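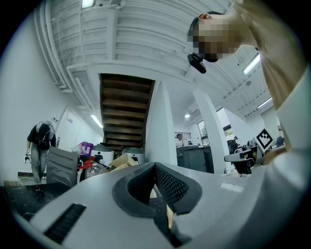
The gripper, front and center, with the stairs behind it. Thread on the fault that ate my Monday 🧵

**1/** So I work on handheld grippers. You squeeze, the fingers close, everything you do gets logged, and later a robot arm learns from it. Lovely when it works. This one stopped telling the truth about its own fingers.

**2/** The symptom: you open the fingers all the way and the log says they're still a little bit closed. Not every time! Just often enough that I blamed myself for most of the morning.

**3/** I only caught it because the arm we train over at Petdale kept crushing paper cups. Every replay looked fine on video, and then the arm would reach out and pinch like it had a grudge.

**4/** First theory was the lighting. We've got tube lights overhead and I've been burned by glare before (ask me about the Stisby demo, or please don't). Turned half of them off, ran it again. Same fault, and now people were annoyed at me.

**5/** Second theory was the battery. Swapped it. Nope.

**6/** Third theory was software, which meant bugging Hooman Hosseinzadeh, who wrote the logger and is very patient with me. He pulled the whole batch: 3832 recordings. Then he wrote a quick check that flags any clip where the finger reading never gets back to zero.

**7/** 2481 flagged. I said a word I won't type here.

**8/** The good part is that the flags all started on the same day, the day after I'd had the housing open to replace a finger spring. So, yeah. Hi. It's me.

**9/** What I'd done: put the little magnet for the position sensor back in and not pushed it all the way down. It held for a while on friction, then started creeping every time somebody squeezed hard. Open hand, wrong number. Closed hand, also wrong number, just less wrong.

**10/** Hooman's line, word for word: "The code believed you." Thanks, buddy.

**11/** Now the bit that bothers me more than the lost data. A bad finger reading is a safety problem once it gets to the arm. The arm at Petdale has a force limit and it did stop, every time. But our limit was set for cardboard boxes, and those are a lot tougher than a thumb.

**12/** We locked out the arm that same afternoon. Nobody reaches in while it's powered, and the limit is way down until we've retrained on clean clips. It's slow and kind of boring to watch now. I'm fine with that.

**13/** The fix took 14 minutes, including the time I spent looking for the tiny screwdriver. Magnet out, old glue off, fresh glue, pressed down until it clicked, left it alone to cure while I ate lunch.

**14/** New rules for us, feel free to steal them:

- Open and close the fingers 30 times before the first recording of the day, and look at the numbers while you do it
- If you take a housing apart, write it on the label with your initials
- Logger throws a warning when the fingers don't get back to zero (Hooman already pushed this one, it beeps, I hate the beep)

**15/** Some folks asked if we can save the flagged clips by shifting the readings. Tried it! The magnet crept by a different amount each time, so there's no single number to subtract. A few short ones might be usable. The rest are going in the bin.

**16/** Somebody at Nototham replied that they had the same creep on theirs and used a dab of thread locker in place of glue. If you've done that, did it hold up in a warm room? Ours gets pretty toasty by three in the afternoon.

**17/** Second unit gets opened up tomorrow to check its magnet too. I'm bringing the good screwdriver from home.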